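Keeping Upholstered Furniture in Use Longer
Speaker notes, Saltard Repair Evening, 21 Jun 2020

Opening

Thank them for coming. Mention that the handout is at the door and that the slides will go on the Saltard page in July. Questions at the end, except for anything about words they don't know. Those can come right away.

Say where I'm coming from. I worked 14 years in the upholstery shop at Lenihan, mostly on sofas and dining chairs. Most of what came through the door could have been put off for years with a vacuum and a needle.

Slide 1: What wears out first

Ask the room before showing the list. People usually say the fabric. On a sofa that gets daily use it is more often the seat filling. The foam goes soft in the place where the same person sits every night, and then the cover gets baggy and starts rubbing on itself.

After that, the front edge of the seat and the tops of the arms. Frames last longer than people expect. A creak is usually a loose screw or a dried-out glue joint.

Slide 2: Cleaning codes

Hold up the sample tag. Go through the letters slowly.
W means water-based cleaner.
S means solvent only.
WS or SW means either.
X means vacuum only, no liquid at all.

The tag is usually under a seat cushion or stapled to the bottom. If it has been cut off, test a spot at the back near the floor and let it dry overnight before deciding anything.

Tell the Pallen story here. It was a guest house with 50 matching chairs, code S, cleaned with a wet carpet machine. Rings on every one. The bill for new fabric was $900 for the first batch, and they stopped there and bought throws.

Slide 3: Vacuuming

Use the brush head for the flat parts and the crevice tool for the seams. Every week if there are pets, every other week if not. Grit down in the weave works like sandpaper.

Lift out the loose cushions and do the deck underneath. If the cushions are attached, push the tool down the gap at the back as far as it will go. Check for coins first.

Slide 4: Turning and swapping

Loose cushions with the same fabric on both sides can be flipped. Swap left and right too, if the shapes match. Write it on the calendar or it won't happen.

Boxed cushions with a T-shape at the front only go one way around. You can still flip those by trading sides.

Attached cushions can't be turned. Change where you sit. I know that gets a laugh but I mean it.

Slide 5: Microfiber

Spend more time on this one, we get the most questions about it. Microfiber is usually polyester with a very fine fiber. It holds up well to rubbing and the color stays put, but it marks when you brush it one way and then the other. Shading like that isn't damage. Brush it all in one direction and it evens out.

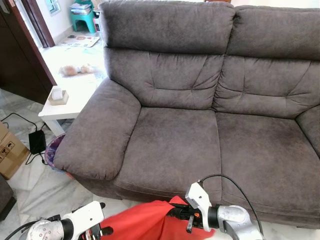
For water marks on a code S fabric, use rubbing alcohol in a spray bottle and a white sponge. White, so no dye comes off on the seat. Mist it lightly, rub, let it dry. It will feel stiff. Go over it with a soft nylon brush in small circles until the nap comes back up.

For grease, put cornstarch on it, leave it an hour, vacuum, then the alcohol.

Do not use bleach, and do not use a hair dryer on hot. The fibers can melt and there is no fixing that.

Slide 6: Small sewing repairs

Pass around the Olance practice panel and the curved needles. Show the ladder stitch on the big felt pieces so the back row can see it. Bonded nylon thread, knot hidden inside the seam, stitches short.

An open seam is a good repair for a beginner. A tear in the middle of a panel is not. Put a patch of fabric behind it and use a flexible glue, or bring it to the bench.

Slide 7: When to replace the foam

Press test. Push your fist into the middle of the seat and let go. If the dent is still there after 3 seconds, the foam is done. Measure the cover seam to seam and order slightly bigger than that, so it fills the corners. Wrap it in polyester batting before it goes back in.

Skip slide 8 if we are running late. It only repeats the handout.

Questions, then move the tables back for the bench session.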